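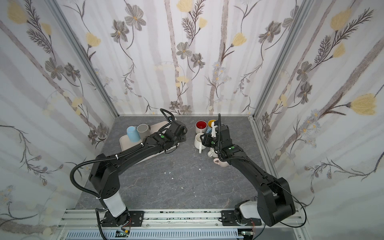 Cups and mugs at the table with the flower wallpaper. Light blue cup and gray cup on the tray, mugs to the right.

Cup, Mug and Tray Inspection - Wastmont
Date of inspection: July 11, 2019
Area: drinks table, shelf, washing place, storage cupboard
Pieces on the list: 76
Previous inspection: December

How to read the marks: OK means the point was checked and no work is needed. FIX means work is needed but the thing can stay in use. OUT means the piece is taken away from use the same day. N/C means not checked this time. The comments are mine. If you do not agree with a comment please write under it and do not erase it.

PART A. THE TABLE

A1. Table stands firm, does not rock when pushed by hand at each corner
OK
In December it rocked a little at one corner. The foot was turned out and it has stayed like this.

A2. Surface clean, no sticky places
OK
With this gray marble pattern it is difficult to see dried milk. I passed my palm slowly over the whole surface, and I ask the next person to do the same. Looking only is not sufficient on this table. I found one sticky place and washed it off, so I mark OK.

A3. Surface without cracks or raised edges where a cup can catch and tip
OK

A4. No cup or mug standing with its base over the table edge
OK
The rule is one hand width from the edge. I know that some people find this rule too strict. Last year two mugs were broken by sleeves, both times from the edge, so I prefer to keep it.

A5. Wallpaper near the table clean and well glued
FIX
Good in general. The lower part has some small splashes which came off with a damp cloth. I did not rub strongly, for the printed flowers can become pale. At one seam the paper opens when I press beside it. It needs a little paste. Not dangerous, only it will become worse with steam.

PART B. THE TRAY

B1. Tray lies flat, all of the underside touches the table
OK

B2. Rim not broken, no sharp place
OK
I went with the finger along the complete rim, inside and outside. There is one rough point on the underside, but it does not scratch the skin. Please look at it again next time.

B3. Tray does not slide when it is pushed lightly
FIX
It slides too easily when the table is freshly wiped. Poon, from where we bought the trays, also sells thin mats for under them. I asked for 5 of these, one for each tray in the house. Until they arrive, dry the table fully before the tray goes back.

B4. Only cups placed on the tray, mugs beside it
OK
I write the reason once more as I was asked this two times. The cups have no handle and are narrow, and on the tray the rim stops them if somebody touches them. The mugs are heavier and stand well without help. When mugs are also put on the tray it becomes too heavy to carry with one arm, and then the door is opened with the elbow, and we know this story.

B5. Nothing stacked on the tray
OK

PART C. CUPS

C1. Cups stand upright and do not turn on their base
OK

C2. Lip of each cup without chips
OUT for one piece from the shelf, all others OK
The chip is small, less than a grain of rice, but it is exactly where the mouth goes. I have wrapped the cup in newspaper and put it in the box for broken things. Please don't return it to the shelf as a pencil cup. Someone will drink from it.

C3. No hairline cracks
OK
Method: hold the cup near the window, turn it slowly, then knock softly with the fingernail. A good cup gives a clear tone. A cracked cup gives a short dull tone. With the gray cups the cracks are hard to find by eye and the sound is the better test. With the light blue ones you can see a crack quite well from inside.

C4. No glaze worn away on the inside
OK, with remark
Several cups have thin gray lines at the bottom from spoons. These are marks from the metal and they are not damage. Jiltumex paste takes them away. Rinse two times afterwards, the paste has a taste which stays.

C5. Cups completely dry before storing
FIX
Three cups in the cupboard were wet below. They had been put upside down on a closed shelf and the air could not come in. Please leave them on the rack until the next morning. It was the same comment in December and I am a little sorry to write it again.

PART D. MUGS

D1. Handle tight, no movement, no line where the handle meets the body
OUT for two mugs, all others OK
This is the most important point of the complete list. A chip cuts a lip but a handle which comes off can burn a whole lap. Both mugs were from the oldest delivery and have a fine brown line on the upper joint. If tea has colored the line, then the line is open. I know that one of them is somebody's favorite. I am sorry, but it must go.

D2. Handles can be reached without pushing against another mug
OK
On the drinks table leave space for two fingers between the mugs. If they are touching, a person takes one and pulls the neighbor along.

D3. Base smooth, does not scratch the table
FIX
The newer mugs from Broto have a rough ring below which was never polished. I pulled one over a sheet of white paper and it left a track. It is possible to make the ring smooth with fine wet sandpaper in one minute for each mug. I did 8 of them and then my hand was tired. The others are in the lower cupboard and should not go on the marble-look table before this is done.

D4. Mugs not filled above the line of one finger under the rim
N/C
It was not a serving hour when I made the inspection.

D5. Mugs not hung by the handle
OK
The hooks were removed after the last inspection. Thank you to the one who also filled the holes.

D6. Stacking in the cupboard: not more than two high
FIX
I found a stack of four. It did not fall, but it was leaning to the door. I took it apart. The cupboard has enough space if the soup bowls go back to their own shelf.

PART E. WASHING AND CARRYING

E1. Rack without broken wires or rust
OK

E2. Sponge changed
FIX
The sponge was old, I changed it. New ones are in the drawer with the cloths. Please do not use the green rough side on printed mugs.

E3. Hot water not poured into a cold cup directly from the window sill
N/C
In summer this is not a question. I leave the point in the list for winter.

E4. Way from the washing place to the table free, floor dry
OK
The floor mat has one corner which stands up. I turned it around, so the corner is now at the wall.

E5. Box for broken pieces present, with lid, with label
FIX
The box and the lid are there. The label fell off. I wrote directly on the lid with a thick pen, which works until we print a new one.

E6. Brush and dustpan can be found in less than one minute
OK
Behind the door, as it should be. After a mug breaks, first the brush, then a damp paper towel for the very small pieces. Never pick up with bare fingers, also not the big pieces.

WORK TO DO

Paste for the wallpaper seam (A5)
Mats from Poon to put under the trays when they arrive (B3)
Gray spoon lines, Jiltumex paste, when there is time (C4)
Base rings of the remaining Broto mugs (D3)
Soup bowls back to their shelf (D6)
New label for the box (E5)

TAKEN OUT OF USE

One cup, chip on the lip
Two mugs, line at the upper handle joint

All three are already crossed off the shelf list. I do not think we need to buy new ones now, as the shelf was never empty this year, also not on the days with many visitors.

COMMENTS FROM OTHERS

Comment: About B4. When there are only a few people I would like to put the mugs on the tray too, it is faster to clear the table. Can it be allowed if it is not carried, only used as a place to stand?
Reply: Standing is fine for me. But the person who clears afterwards must first take the mugs off. If you can be sure about this, do it.

Comment: The knocking test with the fingernail, does it also work with a mug? Mine all sound dull.
Reply: Hold the mug by the handle only and do not touch the body with the other hand. If your hand is around it, every mug sounds dull. It must also be empty and dry.

Comment: For D3 I can do the remaining mugs on Saturday. Which sandpaper did you use?
Reply: Thank you very much. The dark gray sheet, in the drawer below the sponges. Keep it wet all the time and wash the mug well after.

Comment: I found one more stack of three on the top shelf, behind the teapot. Taken apart.
Reply: Thank you, I did not look behind the teapot. I add it to D6 for the next time.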